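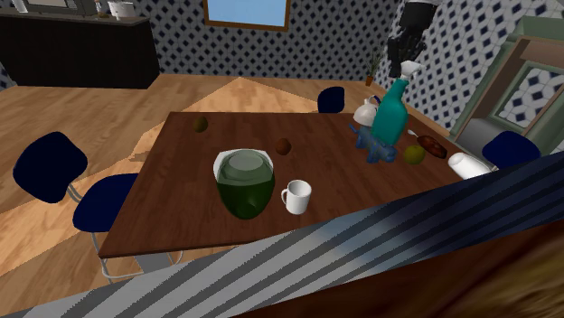
A simulated table-clearing task, with the gripper above the trigger head of a spray bottle.

The trial rules came before the robot

When Carola Ruppert began drafting the household manipulation code at Treler, she left speed out of the first version. The opening clause dealt with how a trial is declared finished.

"Two labs would run the same task and report different success rates," she says. "One counted a grasp once the fingers closed. The other wanted the object set down and released."

The code, revised on 8th May, settles the matter in one line. An object is counted as moved when it is at rest in the target zone and the gripper is clear of it by at least 50 millimetres. Anything short of that is logged as a partial.

Most of the remaining clauses cover simulation, where nearly all of the early testing is done. Each task must be run from 400 randomized starting layouts, and the seed for every layout has to be published with the results. Operators may not discard a layout because it looks unfair. A mug near the table edge stays near the edge, and a container lying on its side stays that way.

Clutter gets its own section. Earlier protocols favoured a single object on a bare surface, and scores fell sharply once the same controller met a furnished kitchen. The code now calls for chairs at the table, mixed shapes within reach and at least one transparent or translucent item. Genji Tamura, who maintains the test scenes at Mondance, would have gone further and required moving obstacles. That proposal was held over.

Contact is the most disputed area. The code sets 3 classes: intended, incidental and prohibited. Brushing a neighbouring object is incidental if it stays upright and inside its starting circle. Knocking it over is prohibited and ends the trial. Till Lammers argued in April that this punishes cautious controllers, which spend longer in close quarters and so touch more things. His figures came from 3,598 logged trials at Grorkulville. The contact classes were kept, but reports must now list contacts per minute alongside contacts per trial.

Hardware runs follow the same scoring. A person stands at the stop control throughout, and the arm is returned to its park position before anyone reaches over the table. Simulated results may not be merged with hardware results in a single column, even where the two agree.

Comments on the contact section remain open. The clause on liquids is still blank.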